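Qui sommes-nous ?

Gumelholm, un atelier de réalité virtuelle au service de celles et ceux qui conçoivent des lieux 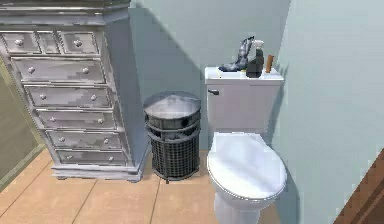
Gumelholm aide les architectes, les agenceurs et les bureaux d'études à entrer dans leurs projets avant le premier coup de pioche. On nous confie une maquette numérique, parfois très propre, parfois un peu cabossée (on en a vu de toutes les couleurs !), et nous la rendons praticable à l'échelle 1, casque sur la tête ou sur grand écran. On marche, on se penche, on ouvre une porte, on se rend compte que le couloir est trop étroit, et on en parle tout de suite autour de la table.

Nous sommes aujourd'hui 21, répartis entre Nantes et Grenoble : des modeleurs, des développeuses temps réel, deux anciens dessinateurs en bâtiment, une ergonome, et une petite équipe de formation qui passe une bonne partie de l'année dans le train.

D'où nous venons

L'aventure a commencé dans un bureau partagé, avec un seul casque et une station de travail qui chauffait tellement qu'on n'allumait pas le radiateur. Þórey Holst, notre fondatrice, sortait de plusieurs années passées à coordonner des maquettes pour des chantiers hospitaliers. Elle avait vu trop de réunions où tout le monde validait un plan sans voir la même chose. Son premier outil servait à une seule tâche, vérifier le passage d'un lit médicalisé dans une chambre, et il tenait dans quelques centaines de lignes de code. Les infirmières l'ont adopté avant les ingénieurs, ce qui nous a beaucoup appris sur la suite !

Ce premier outil s'appelait Pinto. Il existe toujours, même s'il ne reste pratiquement rien du code d'origine.

Nos outils

Pinto est notre visionneuse immersive. Elle ouvre les formats courants de CAO et de maquette du bâtiment, conserve l'arborescence et les métadonnées, et permet de se retrouver à plusieurs dans le même modèle, que l'on soit dans la même salle ou chacun dans son agence. Les annotations posées pendant la visite repartent vers le logiciel d'origine. C'est la fonction dont nos utilisateurs nous parlent le plus, et de loin.

Trostano s'occupe de la préparation. Une maquette d'exécution contient toutes sortes de choses dont on n'a pas besoin pour une visite : boulons, filetages, doublons oubliés sur un calque. Trostano allège, répare les faces retournées, réattribue les matériaux et garde une trace de chaque opération, pour que l'on puisse revenir en arrière. Nous y travaillons avec passion (et quelques débats animés sur le dépliage automatique des textures).

Bamum est le petit dernier. Il s'agit d'une bibliothèque d'objets et de mobilier en 3D, modélisés par notre équipe avec des dimensions vérifiées et des niveaux de détail réglables. Elle compte 417 références à ce jour. Les demandes des clients orientent largement les ajouts, alors n'hésitez pas à nous écrire si un modèle vous manque.

Comment nous travaillons

Un projet démarre par un échange avec les personnes qui utiliseront la maquette, et nous aimons que les futurs occupants soient là aussi. Nous livrons ensuite une première version volontairement brute, sans lumière travaillée, pour que la discussion porte sur les volumes et les circulations. Le rendu vient plus tard, quand les grandes décisions sont prises.

Nous formons aussi les équipes qui souhaitent devenir autonomes. Les sessions durent 2 jours, par groupes de 12 personnes au maximum, toujours sur un projet réel apporté par les participants. On repart avec sa propre maquette préparée et une méthode écrite.

Le support est assuré en français et en anglais par les gens qui développent les logiciels. Cela nous oblige à écrire des messages d'erreur compréhensibles !

La vie chez nous

Chaque mois de décembre, nous arrêtons les développements prévus pendant une semaine et chacun travaille sur l'idée de son choix. Le mode « hauteur d'enfant » de Pinto vient de là, tout comme le nettoyage par lots de Trostano. Nous accueillons des stagiaires toute l'année, en modélisation comme en développement, et plusieurs de nos collègues actuels sont arrivés par cette porte.

Nous rencontrer

Les deux ateliers se visitent sur rendez-vous. Venez avec une maquette si vous en avez une sous la main, nous l'ouvrirons ensemble dans Pinto et vous pourrez vous y promener. Pour une démonstration à distance ou une candidature, passez par le formulaire de la page Contact.

Page mise à jour le 29 janvier 2026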